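How to Paint Foam Armor So It Looks Like Metal

You have cut the foam, heated it, glued it and burned one thumb on the glue gun. Congratulations, you now own a chest plate that looks exactly like a yoga mat. Paint is what turns it into armor, and it takes longer than you have left before the convention.

Start by sealing. Bare foam drinks paint like it's being paid to. I brush on flexible sealer in thin coats and let each one dry before the next. My first Mosoti the Ironclad build got 2 coats and cracked at the elbow during the parade. The current one got 12, and Neema Magesa says I've overcorrected. Neema also wears a cape on escalators.

Next, a black base coat. Spray it outside, hold the can a forearm's length away and keep moving. If you stop to admire it, it will run.

Now the silver. Put a little metallic paint on a makeup sponge, dab most of it off on a paper towel, then drag the sponge lightly over raised edges only. Leave the recesses dark. Henryk Kołodziej taught me this on a Thursday night at the Stondon meetup and I have been passing it off as my own ever since. 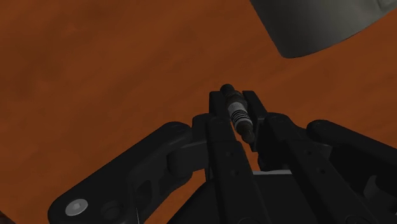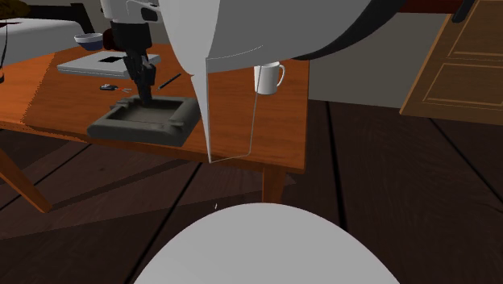
Weathering is where most people get carried away, me included. Pick a story for the armor – rain, battle, a bad landlord – and put the damage where that story would put it. Rust gathers around rivets and under straps, and it is never one flat orange. The reddish-brown in the first picture, with its faint darker patches and soft streaks, is close to the mix I want: stipple a dark brown first, then a rusty orange over it with an old brush, and smear a few spots diagonally with your finger while they're tacky.

Finish with a matte clear coat on the rust and satin on the bare metal. Give it overnight before you strap it on. Povilas Stankevičius did not, and his Destum shoulder plates now have a very detailed print of a car seat belt.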